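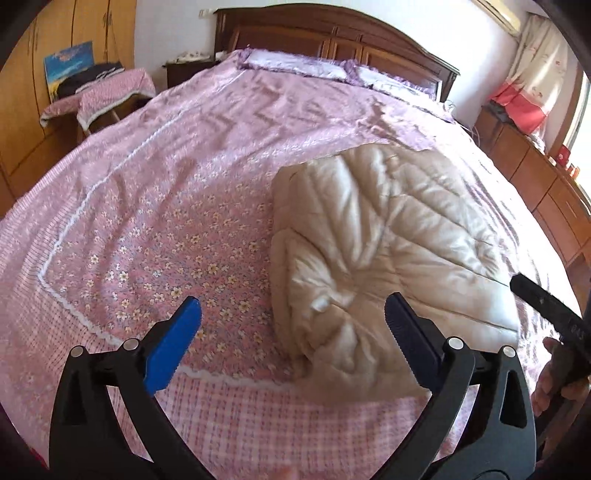
Ticket 1842 – Skevside guest rooms, thermostat drops off the network overnight
Status: solved!

Great news on this one, and thanks for sticking with me through all the log requests. The Mevik thermostat in the back bedroom was losing its connection at 2 every morning and coming back cold, with the schedule wiped. It's the room with the large bed and the pink floral bedspread, so if you're matching up devices in the Skerkasus app, look for the one I've renamed "Pink room".

What I tried first: new batteries, a factory reset, and moving the hub closer. No change with any of them, though the reset did clear up an old duplicate entry – a nice bonus.

Then I pulled the router log and there it was. The router renews its addresses at 2 a.m., and the thermostat was asking for one already given to the hallway sensor. I love it when a log just hands you the answer!

Fix: gave the thermostat a reserved address ending in 14, restarted the hub, then reloaded the Sin schedule from backup. It has held through every night since, and the heat comes on right on time.

Still open: the app shows the wrong time zone on the history page. I've started a separate ticket for that.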